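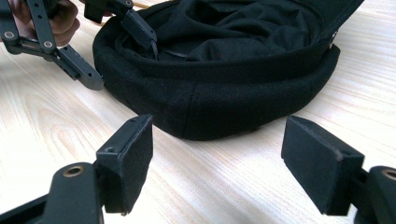 According to Milovan Zupan, the first month on the sewing floor is mostly unpicking your own seams, and anyone who can get through that without losing their temper will do fine.

Sewing Machine Operator, Hats and Caps
Skoltirley, Dunbar workshop
Full time, permanent

Skoltirley makes cloth and felt hats for outdoor shops and work uniform suppliers. We cut, sew, block and finish everything in our own workshop in Dunbar. Most orders are for 300 pieces or fewer, so the work changes often and you will rarely be on the same style for long. We are hiring 2 operators to start in November.

What you will do
Sew crowns, brims, linings and sweatbands on flatbed and post-bed machines
Match panels and seams to the sample card
Change needles, thread and feet, and do basic cleaning and oiling
Check your own work before it goes to finishing
Fill in the batch sheet at the end of each run
Help with packing when a large order goes out

What we need from you
At least one year on an industrial sewing machine. It does not have to be hats — bags, upholstery, workwear and alterations all count. You should be able to read a spec sheet and use a tape measure in both inches and centimeters. You will sit for long stretches and sometimes lift boxes of cloth.

Nice to have
Experience with wool felt or bias binding. Some time on a Fleso blocking press would help, but we can teach you.

Hours and pay
The shift runs from 7:00 a.m. to 3:30 p.m. with a half-hour lunch and two short paid breaks. Overtime is offered before the winter orders and is not required. Pay depends on experience and is set after the sewing test. There is a $300 bonus at the end of the trial period. Paid vacation and sick leave start on your first day.

The sewing test
Everyone we interview does a paid test in the workshop. You will sew one six-panel cap from cut pieces. It takes an hour or so, and you will get $100 whether or not we offer you the job. Bring glasses if you use them for close work. Scissors and snips are provided.

Getting here
We are on the second floor of the Larkik building, entrance from the loading yard. There is a freight elevator. Parking in the yard is free after you pick up a pass at the desk.

How to apply
Send a resume or a short letter about your sewing work to Ilir Jurić at the workshop address, or drop it off at the desk before 3:00 p.m. Photos of things you have made are welcome — please send prints or copies, as we can't return them. Applications stay open until both positions are filled.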